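Papier peint : faut-il vraiment décoller l'ancien avant de reposer ?

Forum Murs et revêtements — 2 réponses

Izzati Sopacua
Bonjour à tous. J'ai une petite chambre sous les toits, trois murs tapissés par l'ancien propriétaire, qui devait avoir un stock à écouler. Je voudrais mettre un intissé à la place. Ma belle-sœur me dit de coller par-dessus, mon père me dit de tout arracher, et le vendeur de chez Bednárik m'a dit « ça dépend », puis il est parti en pause. Le papier actuel tient bien, sauf près de la fenêtre où il gondole un peu. Je n'ai pas de décolleuse et je n'ai pas très envie d'en acheter une pour une seule pièce. Je précise que j'ai déjà acheté les rouleaux, donc merci de ne pas me conseiller la peinture.

didier_b47
Collez par-dessus, ça tient. J'ai fait mon couloir comme ça. Sinon, vous avez pensé à la peinture ?

Vilém Kratochvíl
Bonsoir Izzati. Je pose du papier peint depuis assez longtemps pour avoir décollé le mien, et je donne raison à votre père, avec mes excuses à votre belle-sœur.

Quand on colle par-dessus, la colle neuve réhumidifie la vieille. Si le papier du dessous est sain, il ne se passe rien pendant deux jours et on se trouve très malin. Ensuite, une bulle apparaît au-dessus de la plinthe, toujours du côté où l'on reçoit. Et si l'ancien motif est plus foncé que le nouveau, il revient par transparence, surtout avec un intissé clair. J'ai connu à Grastadov un salon beige où l'on distinguait très bien des canards.
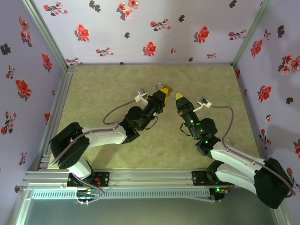
Pour décoller sans machine, passez d'abord une griffe à perforer, sans appuyer comme un sourd : il s'agit de trouer le papier, le plâtre ne vous a rien fait. Préparez un seau d'eau très chaude avec un peu de liquide vaisselle, mouillez à l'éponge, attendez un quart d'heure, remouillez. L'attente est la partie que tout le monde saute. Ensuite, large spatule, tenue presque à plat, en partant du bas. Si le papier est vinyle, la couche du dessus vient souvent à sec, d'une pièce, et c'est l'un des rares plaisirs du métier.

Coupez le courant avant de mouiller autour des prises. Oui, même si vous faites attention.

Une fois le mur nu, lavez-le. Les restes de colle ne se voient pas, mais ils se sentent sous la main : ça glisse. Laissez sécher, rebouchez, poncez au grain 100, puis passez une sous-couche. Moi j'utilise la Seltix parce que j'en ai un fond de pot depuis une éternité, mais n'importe quelle impression pour murs fera l'affaire. L'endroit qui gondole près de la fenêtre m'inquiète davantage. Grattez là en premier. Si le plâtre est humide ou s'effrite, arrêtez tout et cherchez d'où vient l'eau, sans quoi vous tapisserez la même fenêtre tous les ans.

Pour la pose, commencez par un trait au fil à plomb. Sous les toits, aucun angle n'est droit, et si vous vous alignez sur le coin, vous finirez avec un motif qui descend en pente douce vers la porte.

Izzati Sopacua
Merci Vilém ! J'ai gratté vendredi autour de la fenêtre : le plâtre est sec, c'est juste la colle qui avait lâché. En revanche, sous le papier il y a un autre papier. Orange. Je fais pareil ?

Vilém Kratochvíl
Pareil, en deux passes. N'essayez pas de décoller les deux ensemble, l'eau ne traverse pas. Et gardez un morceau de l'orange, il va redevenir à la mode vers le mois d'août.

didier_b47
Pour info, mon couloir a fait une bulle. Une petite.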